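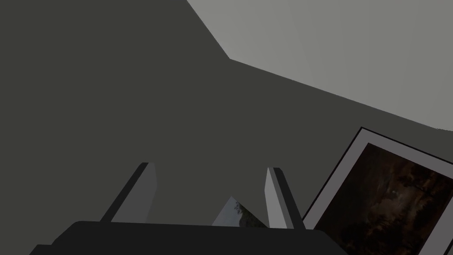 # Durkdale wrist-view set, data card

24 January 2018 – by Flor Ayala

Durkdale holds 3,088 simulated episodes seen from the gripper. We made it to test the Futo claim that a policy trained only on wrist views learns where things are. I don't think it does, at least not from this data.

## What we ran

Fredy Salazar trained the Betancur baseline with 5 seeds, then swapped the framed pictures in 226 held-out episodes and left the geometry alone. Success fell by 13 points. A policy that reads position should barely notice a new painting.

## Problems

- Surfaces are flat shaded. Large plain areas give the network little to hold on to, so the artwork carries most of the fine detail.
- Pictures often run out of view, and a single still may not tell you which way the arm is turned.
- The December split reuses paintings across train and test. Don't report numbers on it.
- Nothing was tried on a real arm. Flarell transfer results quoted elsewhere are not ours – we have not been able to repeat them.

## Use

Fine for checking shortcuts. Poor evidence for anything about manipulation skill. If you get the drop to vanish, send the seeds, all of them.

Last updated: 24 days after first upload
2 comments · 7 shares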